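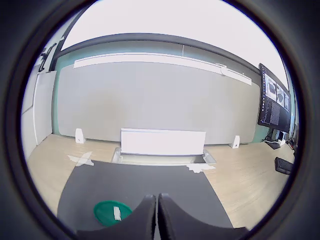
3.1 Laying the mat

1. Wipe the wood surface and let it dry. Do not use wax or polish.
2. Unroll the Prena mat, dark gray side up, and leave it flat for 31 minutes.
3. Tape the corners with white masking tape. Press each strip onto both the mat and the wood. 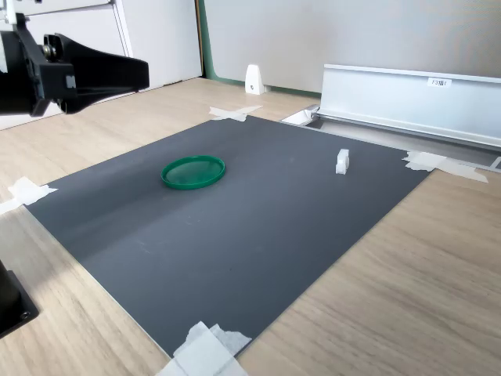
4. Run a hand along each side. If an edge lifts, peel the nearest strip and tape again – do not stretch the mat.

Note: Small wrinkles in the tape do not affect the hold. Replacement mats are ordered as part 3107.

Caution: Remove tape slowly and at a low angle. Fast removal can pull the finish off the wood.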